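Colham to try a bag limit for household trash, starting in Nuvwood

If you live in Nuvwood and have been meaning to clear out the hall closet, the next few weeks would be a fine time to do it. Beginning in July, homes in the neighborhood will be asked to set out no more than three bags of trash at each pickup, and the town would very much like to hear how it goes.

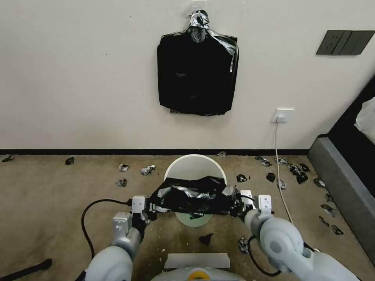

By Branwen Ifans
Colham Local News | Posted May 13, 2018

The trial will run for six weeks and take in 219 homes, from the old mill houses at the bottom of Probert Road up to the newer streets behind the elementary school. Pickup will stay on its usual morning, the trucks will keep to their usual route, and nothing changes at all for recycling or yard waste, which have always gone out separately and will go on doing so.

What does change is the pile at the curb. Colham has never had a limit on household trash, and anyone who has walked a dog through town on pickup morning knows what that can look like, especially after a holiday weekend or when a family is moving out. The town's hauler, Valus, charges by weight, and the bill has climbed every year for as long as most people at town hall can remember.

"We have been a generous town about trash, and I say that with some affection," said Iestyn Gittins, who runs the public works office and grew up a few doors from where he now lives in Nuvwood. "My mother never threw out a thing until she threw out everything, and the truck always took it. But we're paying for it now, and I'd sooner we talked about it on friendly terms before it turns into a tax bill that makes people mad."

Gittins picked his own neighborhood for the trial, which he admitted has made for some lively conversations over the fence. He said the streets there have a good mix of households, with young families next to retired couples and a fair number of renters, and that he would rather hear complaints in person from people who know where to find him than read them in a letter.

Under the rules for the trial, any ordinary kitchen or garbage bag will do, in any color, as long as it is tied or taped shut and one person can lift it. There are no special bags to buy and no stickers to stick on them. Loose items that don't fit in a bag, such as a broken chair or a rolled-up rug, can still be picked up by calling the office ahead of time, the same as now. Bags left over will not be hauled away, but there are no fines either, and the crew will leave a note on the extra ones with the number of the office and the hours of the transfer station. 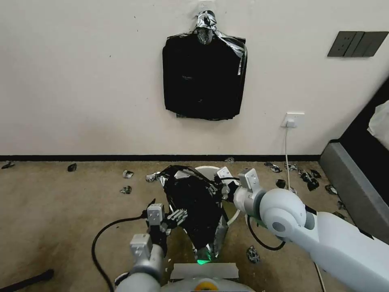 Black plastic bag hung on a wall with silver tape.

The question that came up most at last month's meeting in the library basement (a very full meeting, with people sitting on the radiator covers) was diapers. Several parents of small children said that three bags might be easy for a couple living alone and close to impossible for a house with twins. Gittins told them he had heard the same thing from his sister, at some length, and that any household with a child in diapers can ask for an extra allowance by phone. The same goes for anyone caring for a sick or elderly relative at home. Callers will not be asked to prove a thing.

Others wanted to know about raccoons. Nuvwood backs onto the woods, and quite a few people there keep their trash in the garage or a back room until the last minute so it doesn't get dragged across the lawn overnight. Some worried that leftover bags sitting around for another week would only make matters worse, to say nothing of the smell in the middle of summer. The town's suggestion is to freeze meat scraps until pickup morning, which got a laugh, and then a rather serious discussion of who still owns a chest freezer.

There was also a long back-and-forth about bag size, with one man at the back asking whether he could simply buy bigger ones. He can, up to a point. The crew has been told to go easy on size, and the one-person lifting rule is expected to take care of the rest. Gittins asked only that people not stuff their bags so tight that they split on the way to the truck, because it is the crew who ends up on hands and knees with a shovel.

Not everyone was won over. A few residents said they already pay enough in taxes to put out whatever they please, and a couple of landlords were worried about tenants leaving bags behind the buildings. The office has promised to drive past the apartment houses on Probert Road more often while the trial is going on, and to talk with the landlords again at the halfway mark.

For its part, the town is hoping to learn whether a gentle limit makes any real difference to the weight of what gets hauled. Public works figures that if the whole of Colham followed suit, the savings could be up to 600 tons a year, though Gittins was quick to say that this is a hopeful number worked out on the back of an agenda, and that the trial is meant to find out how hopeful. Valus has agreed to weigh the Nuvwood load by itself each week so the before and after can be compared.

If the results look good, a plan for the rest of town would go to the council in the fall, with plenty of chances for people to speak up first. If they don't, things will go back to the way they were, and Gittins says he will buy the neighbors a round of lemonade for their trouble.
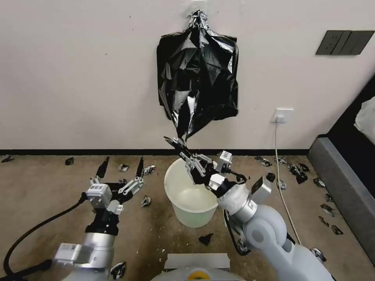
What Nuvwood residents need to know

A letter with the rules and the pickup calendar will go to every home in the trial before the end of June. If yours doesn't come, stop by the public works counter at town hall, where there will be a stack of spares next to the dog license forms.

Requests for an extra allowance can be made by phone any weekday, and it helps to call at least a day before your pickup so the crew can be told. You only have to call once, and it will cover the whole trial.

The transfer station at the end of Probert Road will stay open an hour later in the evening during the trial, and Nuvwood households can drop off extra bags there at no charge. Bring something with your address on it. The gate attendant asks that you please come in by the lower entrance, as the upper one is still torn up from the spring drain work.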